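Resealing around bathroom sink, silicone or not?

hgoodwin_l
Redoing the guest bath before my sister in law gets here in July. Old caulk where the counter meets the wall has gone brown. Store guy sold me Skumosar acrylic, says it's fine for bathrooms. Is it? Tube says 24 hr cure but no mention of standing water.

Pomare23
Acrylic behind a sink is asking for it. Get 100% silicone. Scrape ALL the old stuff first, silicone wont stick to leftovers.

tub_and_tile
disagree, acrylic is ok on a backsplash joint, you can paint it and its way easier to clean up. Inside a shower, no. What's the counter?

hgoodwin_l
Marble look, white sink set in from underneath. Soap bottle lives by the faucet.
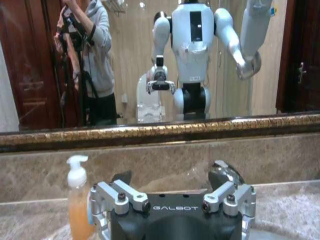
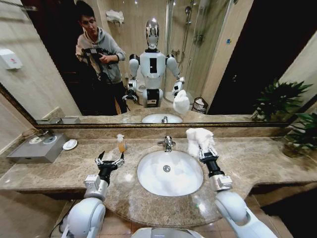 Also got a quote from Grandudus to do the whole room, 300 bucks. For caulk!! Would rather do it myself, just dont want to do it twice.

Pomare23
300 is nuts. Tube of silicone, plastic scraper, painters tape, done. If it's real stone get the kind marked safe for stone, the regular can stain.

tub_and_tile
ok that I agree with. Still say acrylic would last you years back there. Mine has

hgoodwin_l
Going silicone. Returning the Skumosar tomorow if I can find the reciept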